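How to Try a Robot Arm on an Old Desktop PC (and How Much to Expect of It)

Posted 07/06/2024 by Marichka Zakharchenko

People write to me quite often to ask whether a robot can take over the dull jobs at a repair bench yet, and my answer has been "some of them, slowly" for so long that I thought I'd better write the whole thing out. Stripping old desktops is a fair test. It's a chore every small shop has, the machines are worth very little, and you need the same few skills again and again - pull a plug, press a tab, slide something out, put it down without dropping it. Tianyou Zeng and I have been at it since February, and what follows is the way we'd set it up if we were starting over.

1. Pick a forgiving computer

Look for a roomy tower with a colored plastic drive carrier. A bright tab against gray metal is easy to pick out, for you and for the arm both, and plastic gives a little when the fingers come in crooked (they will come in crooked). Unplug the computer from the wall, take off the side panel, and leave the power supply itself closed up. That one isn't a job for the arm, or for you either unless you've been trained on it. 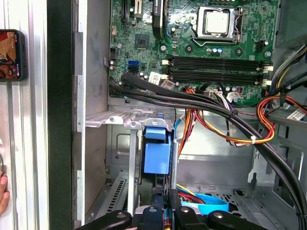

Loose wiring is what will eat up your afternoon. A person pushes a bundle of wires aside with the back of a hand and never thinks about it, but an arm treats every wire as one more thing to plan around, and the wires have moved by the time it has finished planning. For your first tries I'd tie back whatever you can and leave only the drive and its own cables to deal with.

2. Go for the drive carrier first

Bring the fingers in slowly and stop short of the plastic. Check that both sides have room to close, then take hold gently and draw the carrier along its own line of travel. If it sticks, let go and come back at it. Pulling harder is how Ivan Kravets bent a bracket in our second week, and he'd like me to mention that it was late and he hadn't had supper.
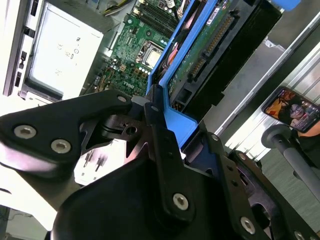 3. Move on to the cables

Oh, the cables! Data plugs and power plugs are small, they often have a latch, and they like to be pulled straight. Ask the arm to grip the plug body and never the wires. Start with a plug that has clear space around it, and keep one person close by, with a stop button in easy reach and an eye on their fingers.

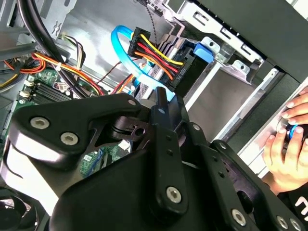
We keep a plain notebook of every try, 210 of them so far, and I'd urge you to do the same, even if all you write is "missed, too far left." After 19 pages of that you start to see which jobs are worth handing over. Carriers look promising to me. Latched plugs I would still do by hand, and Khrystyna Lytvynenko can clear a whole tower while the arm is making up its mind about one of them.

4. Decide what "done" means

Give each task a time limit before you begin - we use 5 minutes - and when it runs out, finish by hand and write that down as well. If you run a shop and you're wondering whether to buy an arm for this work, I'd wait a while yet. If you're curious and have a stack of dead computers in the back, clear a table and have a go, and do write and tell me which part gave you the most trouble.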